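**Week 9 handout: Loss of grip in soft-object tasks**
Unit: Robotics in Practice. Prepared by Mereana Ashby, with notes from Italo Marino.

These notes cover the Sestow incident and should be read before the tutorial. Students are expected to be familiar with the gripper safety sheet issued in Week 2.

## Background

The Sestow arm was programmed to pick up a folded cloth from a table and place it in a tray. The routine had been tested over 300 cycles on a bare bench. On cycle 217 of the first run outside the laboratory, the fingers closed on the upper layer only. The cloth unfolded as the arm lifted, and its trailing edge caught a display model and dragged it to the floor. No person was hurt. 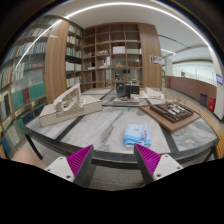
The controller recorded the cycle as a success. Its only test for a completed grasp was the gap between the fingers at closure, and one layer of cloth held the ribbed pads far enough apart to pass. The arm therefore continued at full travel speed — the fault was never flagged, and the stop was made by hand.

## Contributing factors

- The closure threshold had been set on the bench with a thicker cloth and was not checked again.
- The risk assessment described the work area as clear. Architectural models standing on the same table were not listed as obstacles.
- The operator was 13 metres from the emergency stop, on the far side of the shelving.

## Changes adopted

Lifting now takes place in two stages. The arm rises 20 millimetres and pauses while the grip is checked a second time, and only then moves sideways. Fragile items must be recorded on the site form or removed before power is applied. The operator carries a portable stop at all times.

## For the tutorial

Draft a revised grasp test that does not rely on finger gap alone. State what it measures, when it is applied and what the arm does if the test fails. Bring a printed copy to the McPhee Room.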